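## Part 3: Setting up your tent at the Urnport camp

Okay, you've walked in from Nundside, your boots are off and you'd love a nap. Tent first! I've pitched at Urnport in every kind of weather, and these steps work for me.

1. Pick a flat spot at least 30 feet from the river. The bank is soft and it floods fast in May.
2. Lay out the groundsheet with the shiny side down.
3. Thread both long poles before you lift anything (I still forget this when I'm tired).
4. Peg the corners, then the guylines. You should have 14 pegs in your Kinnear bag, so count them now.

**Note:** The short pole is for the porch. It'll fit the main sleeve, sort of, and then it'll bend.

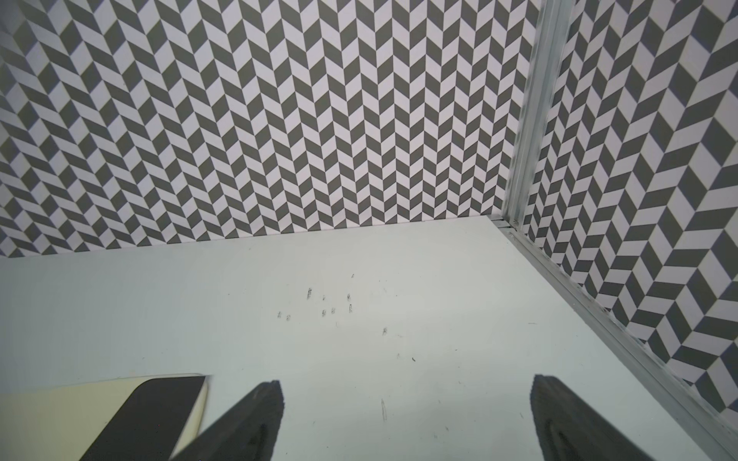

5. Zip the inner door all the way shut, even if you're only going to fill your bottle. Ants love an open tent.
6. Hang your lantern from the center loop and put your boots inside the porch, upside down.

**Caution:** No food in the tent, please, and that includes gum! Everything edible goes in the Flilenach locker by 6 p.m., and the guide has the key if you need a snack later.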